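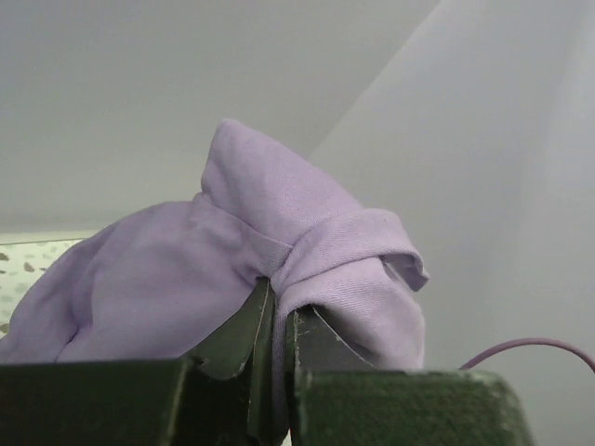
Forum Météo et relevés amateurs > Pluie, orages, grêle
Sujet : L'orage du 1er juillet 2019, vos cumuls ?

branimier_obs
Bonsoir à tous. Chez moi, au hameau de Branimier, l'orage est arrivé par le sud-ouest et il est resté bloqué contre la crête. Mon pluviomètre manuel donne 100 mm. La station automatique de Vilel, à 3 km, affiche seulement 62. Je suis étonné par cette différence. Est-ce que quelqu'un a une valeur entre les deux ?

tramontane
Bonsoir. 100 mm, ça me semble beaucoup. Tu as vidé l'appareil le matin ?

branimier_obs
Oui, je le vide chaque matin et je note dans le cahier. Je suis à 600 m d'altitude, Vilel est plus bas dans la vallée. Je pense que le relief explique une partie.

lilas_et_grele
De mon côté pas de mesure, je n'ai que les dégâts : la lucarne a laissé passer l'eau et j'ai sorti tout le linge de l'armoire.
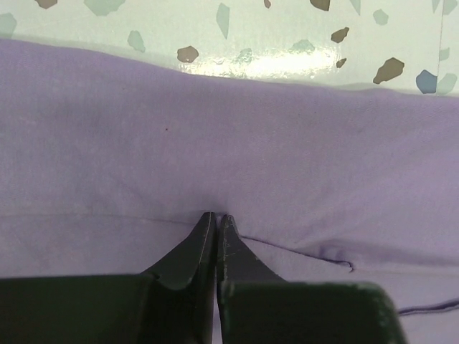 Le tissu lilas, étalé à plat

Pour la grêle, quelques grains seulement, petits. Le bruit faisait plus peur que la taille.

tramontane
Je reviens sur les cumuls. Les augets de Vilel sous-estiment quand l'intensité est très forte, on en a déjà parlé en avril. Mais 38 mm d'écart, je n'y crois pas. Ton pluviomètre est peut-être trop près du toit.

branimier_obs
Il est à distance correcte, je l'ai placé selon les conseils du forum. Je ne suis pas d'accord avec l'idée que la valeur haute est forcément la fausse. Le ruisseau a débordé chez nous et à Vilel non.

clinarer
Je confirme pour le ruisseau - la passerelle était sous l'eau. Mon cumul du mois de juin était déjà de 265 mm, donc le sol ne pouvait plus rien absorber. Un débordement ne prouve pas un cumul.

lilas_et_grele
Je mets encore une photo et après je vous laisse avec les chiffres.
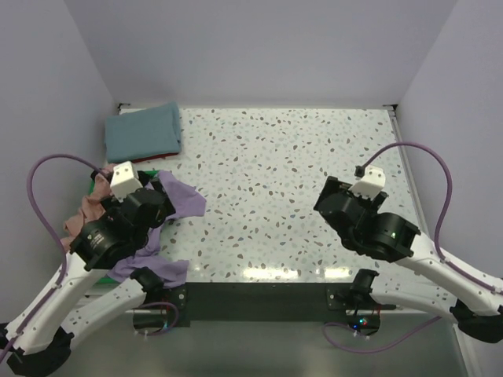

Du linge plié, du linge en boule

tramontane
Bon courage pour le rangement ! Branimier, tu peux envoyer ton relevé à Tshabalala ? C'est lui qui tient la carte du forum, il compare avec les images radar.

tshabalala
Je l'ai reçu en message privé, merci. Je mets le point sur la carte en orange, c'est-à-dire « à vérifier ». Il me manque encore l'heure de début et l'heure de fin.

branimier_obs
Début 17 h 40, fin 19 h 15. Orange me convient pour le moment, mais je garde mes 100 mm dans le cahier.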